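Puspita Khoo has worked behind the counter at Clikthorpe for nine years, and she still sets up the drinks table herself. "I put the tray down first," she said. "Everything else goes where there's room."

She buys plain white plastic cups, 198 at the last order, and keeps two sleeves in reserve. Bottles stay off the tray - they tip too easily when someone reaches across.

Asked what she would change, she thought for a while. "A bigger table, maybe. I asked in June and Ans Dewulf said to wait."

She wipes down before and after. "It takes me about two minutes. People think it's more."
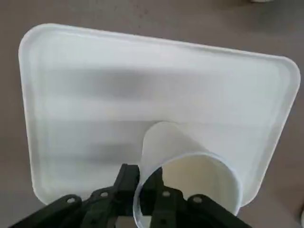
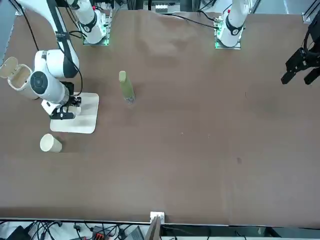
First, a cup and the white tray; second, the brown tabletop with a bottle on it.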